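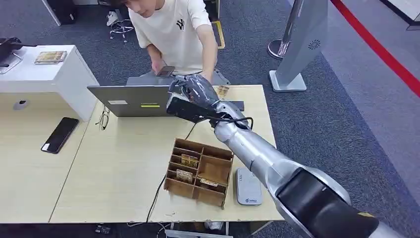
Tuesday, October 20, 2026

Tea sorting day, finally! I've been putting off the Wallum market prep for weeks – I kept telling myself the stock would sort itself out, and the pile by the door only got bigger. The cardboard organizer with the little dividers is out on the light wood table at last, with three of the tan and gold packets standing in their slots and a whole lot of slots still to go. I love those dividers more than I should (such a small thing, but everything stands up straight!). The count on the order sheet is 58, and I want every one of them tucked in before the weekend.

Lunch was leftover soup, eaten at 5 because I forgot. Then I spent ages on the phone with Fadora about the ribbon, and they still can't promise it before December – so plain string it is, and I think I might like it better anyway. The Vurnico order did ship, hooray, nearly 6 days late.

Tomorrow: price tags, more tape, and call back about the folding stall. My feet hurt. Going to bed with a cup of the mint one and my library book.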